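Sleepers wanted for the Mikier sleep diary, winter round

Posted 24 January 2024

We need people who sleep badly. Or fine. Both really. Two weeks of your nights, written down every morning before coffee, paper form, takes eight minutes if you don't overthink it. The diary is run out of our small office on Pacheco Street and the results go into a plain-language booklet on home sleep habits, working title Griro.

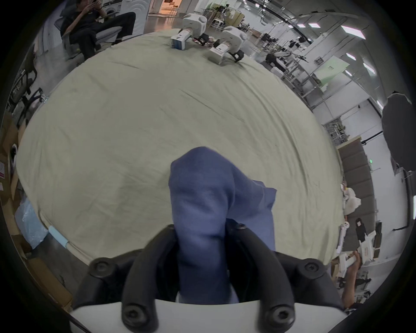
Who can join: adults, any work schedule, night shift very welcome as we were short on those last time. You need your own bed (shared is OK, say so on the form) and a clock you can see from it. No wearables please. If you already use one, leave it in a drawer for the two weeks.

Not for you if: you're travelling in that time, have a newborn, or started a new sleep medicine in January. Sorry. Try the spring round.

What you do
Write down lights out, wakeups, final wakeup, naps, anything with caffeine in it. Guess the times, dont check your phone at 3 am.
Change sheets when you normally would and note the day.
Two phone calls with Carolina Carrilho, one at the start, one at the end. Short.
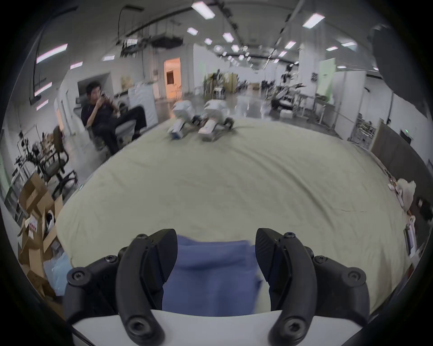 Pay is $50, sent after the second call. Missed mornings are fine up to a point, just leave the line blank. Please do not fill in a whole week from memory on the last night, we can tell.

Privacy: your name stays on the consent form and no where else. Diaries get a number. 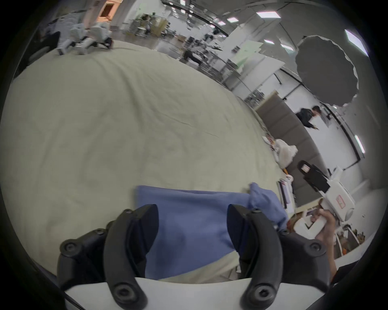
Oskari Peltonen wrote in to ask whether naps on the couch count, and whether he could sign up again after doing the fall round. Yes and yes. Naps anywhere count, put "couch" in the margin. Repeat people get a fresh number.

Partners can both take part, seperate forms, no comparing until you're done. 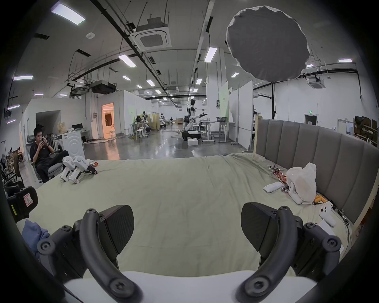
To apply, call or stop by the office and ask for the Mikier sheet. Leave name, phone, usual bedtime, best hour to reach you. Spanish and Portuguese forms available, ask Carolina. Spots go in the order we hear from you and there's a waiting list after that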